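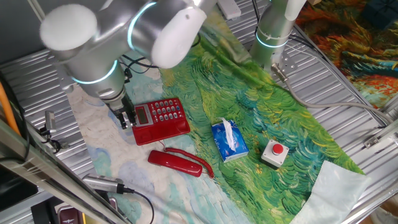

Open day at Lalham Cemetery and Crematorium

The cemetery at Lalham opened its gates and its back rooms to the public in November 2023, and I went along mainly for the records office. My grandmother's family are buried there and I had never found the plot.

The day began in the smaller chapel, where the superintendent, Emiliano Tapia, gave a short talk on the history of the site. The first burial was in March 1871. The older half was laid out by parish, so two people who died in the same week may be at opposite ends. The chapel seats 20 and is now used for services with few mourners, or for families who want to read the notice and say a few words themselves.

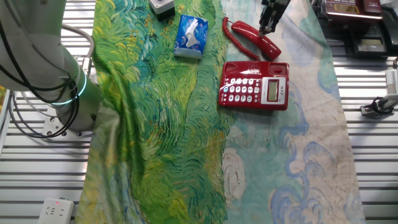
After the talk we were split into two groups. Mine went to the records office first. The burial registers are kept in a locked room on the ground floor, in order of date, with a separate card index by surname. The first register holds 3,861 entries, all in what looks like the same clerk's handwriting. Each line gives name, age, last address, date of burial and plot number. The cause of death was written in until the 1890s and then dropped.

The office will search for a name free of charge if you can give a year. I gave them Giannakopoulos, which they found under three spellings. My great-grandfather is in section F, beside his brother – I had always been told he was buried near the coast.

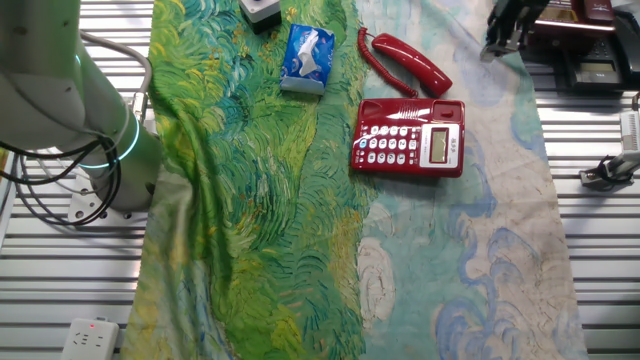 The second half of the visit was the crematorium. Mr Tapia took us through the paperwork that has to be in place before a cremation can go ahead, and showed us how the identity card stays with the coffin from arrival to the end. People asked a lot of questions and he answered all of them plainly. The building carries out 800 cremations a year. We saw the room where ashes are collected and the book of remembrance, which is turned to a new page each morning.

From there it was a walk up to the Plinberg garden, which was opened for burials of ashes when the lawn section filled up. It has room for 400 small plaques set along the path. The path is steep at the top end and the only bench is at the bottom, so anyone unsteady on their feet should allow time.

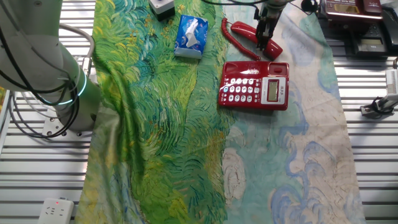 Timari, the stonemasons who look after the older memorials, had a stall by the gate. They were showing how lead lettering is cut and hammered in, and had a price list for cleaning and re-fixing. Ask at the cemetery office before having any work done, as a permit is needed even for cleaning.

Tea was served in the waiting room. Parking is on the lane only, and it was full when I left. The records office is open on weekday mornings by appointment, and copies of a register page can be ordered at the desk or by post.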